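Folding Before Storing: A Working Order for the Clothes Table in Harnell House

Project report, Home and Textile Studies, second year
Group: Lino Bassi, Adelmo Messina, Ottavio Tedesco
Supervisor: Nele Baumgart
Reading time: 7 minutes

The clothing exchange in Harnell House receives used clothes from students and gives them out again on Friday afternoon. Our project treats only one part of this work, which is the folding on the table and the putting of the folded piece into the right place. We wanted to find a way of folding that a new helper can learn in one evening and that keeps its shape on a shelf.
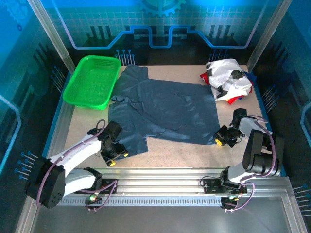 A long-sleeved shirt laid out on the table, with the green basket at the back left and other clothes at the back right.
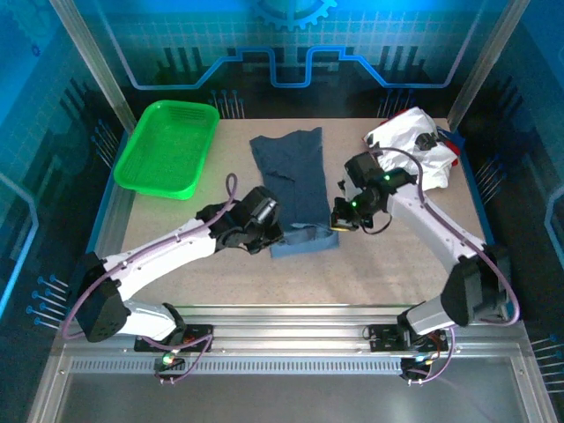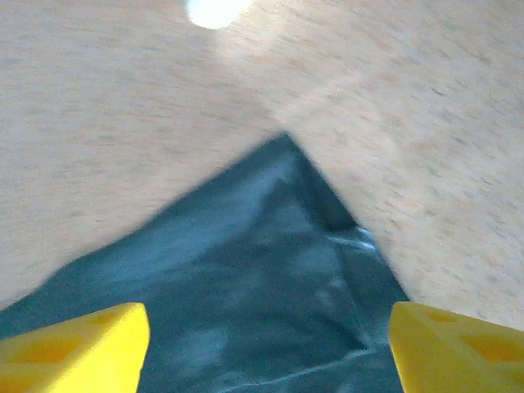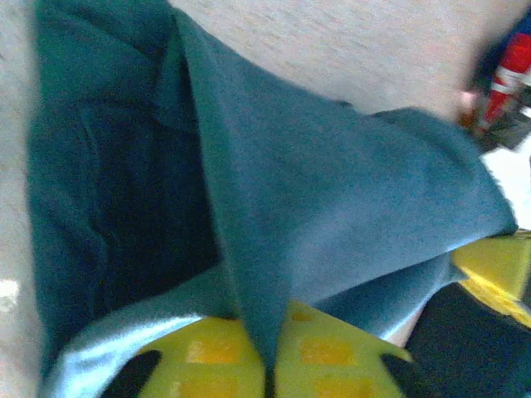
Teal fabric with one side folded over the top.

1. Starting point

When we began in November, the exchange had shelves but no common way of folding. Every helper folded as at home. Ottavio folds in three parts, because his mother does it so. Adelmo rolls. I used to put a shirt over my arm and fold it in the air, and this gives a different size each time. On the shelf the different sizes stood against each other and the stacks fell over when a visitor pulled one shirt from the middle.

The second difficulty was the search. A visitor who looks for a long-sleeved shirt opens several pieces before she finds one, and she rarely folds them again. At the end of a Friday the upper shelves looked like the floor of a changing room. Mrs Baumgart proposed that we do not write new rules for the visitors and look first at our own table. We were a little disappointed by this advice, but we followed it.

2. The table and what stands on it

Our table has a light beige, speckled top. The colour is good for the work, as the outline of a dark shirt is easy to see on it. Navy and slate-blue pieces are the easiest. White shirts are harder, above all in the evening, and with them we look for the seams with the fingers.

At the back left corner we keep a green plastic basket with small openings in the sides. Its rim is flat and wide. We tried it first on a chair next to the table, but then the person folding had to turn the body for each piece. The back right corner is for what is not sorted yet. It is a pile and it may remain a pile. In the first version of our plan we wished to have the unsorted clothes flat as well, and this took more time than the folding.

The front and the middle must stay free for the piece in work. A long-sleeved shirt with open sleeves needs nearly all of the width, and if the basket comes too far forward, a sleeve lies on it and the fold becomes crooked. We therefore put two small marks of tape under the edge of the table, where the helper can feel them, to show how far the corner places may go.

3. How we worked

We worked for 10 weeks. In this time 1048 pieces passed over the table, and 731 of them were shirts, pullovers or other tops. We wrote each piece in a notebook with the kind, the material as far as the label told it, the method of folding and the shelf. The notebook was Adelmo's task in the beginning. Later the person who folded also wrote, and from the handwriting one can see who was tired.

On the following Friday, after closing, we looked at the shelves and noted which pieces had lost their fold. We called a piece "lost" if it could not be put back in the stack without folding it again. 126 pieces were lost in this sense. The greater part of them came from the first weeks, when we still compared the methods with each other.

We compared three methods:

The long fold. The shirt lies with the front side down. Both sides are brought to the middle, the sleeves are laid along the back, and then the lower hem is brought up twice.

The half fold. The shirt is folded once along its length, sleeve on sleeve, and then across.

The roll. The shirt is folded in half and rolled from the hem to the collar.

4. The fold step by step

After the comparison we chose the long fold for all tops with sleeves. The description is as we give it now to new helpers.

a) Lay the shirt on the table with the collar to the back edge. Pull the hem lightly towards you until the large creases are out. Small creases may stay.

b) Open the sleeves to the left and to the right. Do not fold the second sleeve before both of them are lying open, otherwise the shoulder seam turns.

c) Bring the left side in to the middle and let the sleeve run down along the body. Do the same with the right side.

d) Take the two lower corners at the same moment. If only one corner is lifted, the lower edge makes a triangle, and the triangle stays inside the fold and makes it thick on one side.

e) Lay the hem to the middle of the body, press with a flat movement from the centre to the outside, and fold once more.

f) Turn the piece over and look at its front edge. It should show one closed fold. When you see an open edge with layers, the piece is the wrong way round for the shelf.

Point d) caused us the most work. Many materials do not stay where one has laid them. Soft cloth with a fuzzy surface keeps the fold well but gathers on itself when it is moved. A thin cotton shirt moves easily and opens again. We found that it helps to hold the corner for a short moment after laying it down. Ottavio says "wait one breath", and this sentence went into our instruction sheet, although Mrs Baumgart did not find it very scientific.

5. Results

The long fold was slower than the half fold for all three of us. For beginners the difference was larger. On the shelf, however, it was clearly better. The stacks were more even and a piece could be taken from the middle with two hands without pulling out its neighbours. The half fold has its thick place at the shoulder and the stack leans always to the same side. One can correct this by turning every second piece, but the helpers forgot it, and we forgot it too.

The roll was good in the basket and poor on the shelf. We keep it for one purpose, the children's clothes, which are stored standing in boxes.

For towels, fleece blankets and other flat pieces there was no advantage in any of our methods. We fold them in half and again in half, with the closed edge to the front.

The change that helped most was perhaps the direction on the shelf. Since all pieces stand with the closed fold to the front, the visitors can run a finger along the stack and see the colours. Adelmo Martinelli, who has visited the exchange since its opening, told us that he now finds his size without opening anything. The size is on a strip of paper under the stack. We had the idea from a small shop in Sumorach where Lino's sister works.

6. What did not go well

We started with the labels too late. For the first weeks the material is missing for a number of pieces, and so we could not make a proper table of lost folds by material. We had planned such a table and the empty columns are still in the notebook.

We also did not separate the effect of the fold from the effect of the shelf. The lower shelf is deep, and pieces there are touched less. Probably some of the success of the long fold belongs to the shelf, because we used the lower one more in the later weeks. A second group could repeat the work with the shelves changed weekly.

The light over the table is strong at one place and makes a bright spot on the smooth top. With dark clothes it does not matter. With pale ones we moved the piece a little to the side. The school in Gruvard has a matt cloth on its folding table, and we would like to try one, if it does not slip.

7. Further use

The instruction sheet hangs in Harnell House beside the shelves. The Santoro hostel has asked for a copy for its linen room, and we shall write a shorter version without sleeves for them. The notebook is with Mrs Baumgart and can be read there. Two pages in the middle are wet from tea and the pieces on them are entered a second time at the end, marked with a star.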